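Wilmont Opens Shared Laundry Room for Small Apartments

2 min read

19 May 2026

A shared laundry room has opened on the ground floor of the former Kozłowski bakery in Wilmont. It is meant for people who live in the small apartments near Itden Street, where many kitchens have no space for a washing machine.

The room has 12 washers and is run by the housing association Nelik. According to the association, 781 households can use it with the same key card that opens their front door. One wash costs two tokens, and the tokens are sold at the Nelik office and at the pharmacy on the corner.

The city gave a grant of about 2,000 for the new water pipes. The rest of the money came from the rent of the bakery's upper floor, which is now used as an office.

Residents asked for such a room already four years ago. The first plan was refused, as the old drain was too narrow for so many machines. Work on a new drain started last winter and was finished in spring.

The room is open every day from early morning until ten in the evening. Dryers are not included for now. Nelik says it will decide about them in June, after it has seen the first electricity bill. Until then people are asked to take their wet clothes home and dry them there. For wool and other soft knits, the association recommends to lay them flat on a rack with slats, so that air can pass from below.

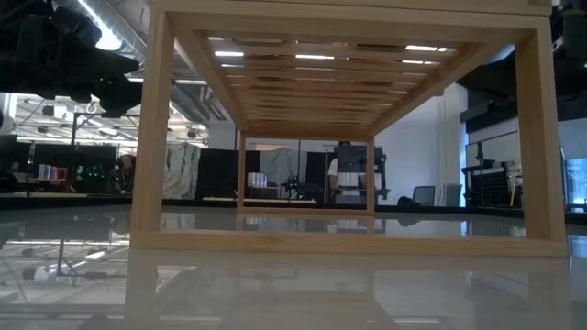 Also in Wilmont: Bus Stop on Itden Street Moves

The stop in front of the school will move to the other side of the crossing in June. The timetable stays the same.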